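Gekano Label Stock, Matte White

We love this stuff! Gekano is the label sheet we reach for when something has to be marked once and stay marked, whether it's a jar of screws, a seed tray, a shelf in the garage or the folder with your tax papers in it. The face is a soft matte white that takes pencil, ballpoint and laser toner, and it peels off the backing in one go (no picking at the corner with a fingernail).

Each pack holds 261 sheets. Giuliana Llanos, who runs our sample room, has been through 5 packs since June and still asks for more.
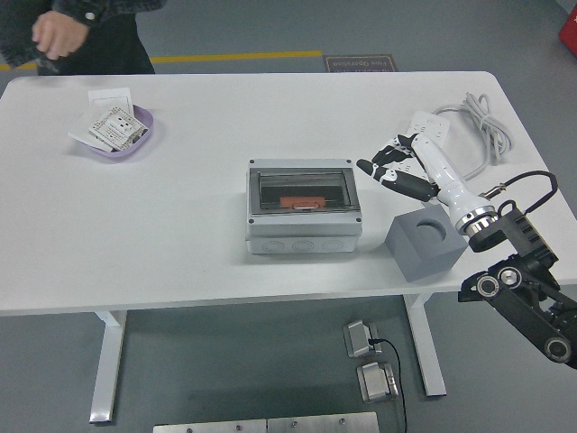 The adhesive comes in two strengths. Regular lifts off glass and smooth plastic with a slow pull, and it's the one we'd pick for kitchens. Strong is meant for cardboard and raw wood, so try a corner first if you care about the surface underneath!

Finish: matte, uncoated
Color: white only
Printers: laser, sheet fed
Pack: 261 sheets
Carton: ask Elias Sabbagh for trade quantities

Pens we like with it: any soft pencil, or a fine-tip marker left to dry for a minute before you stack the sheets. Fountain pen ink feathers a little. Store the open pack flat, in its sleeve, away from the radiator.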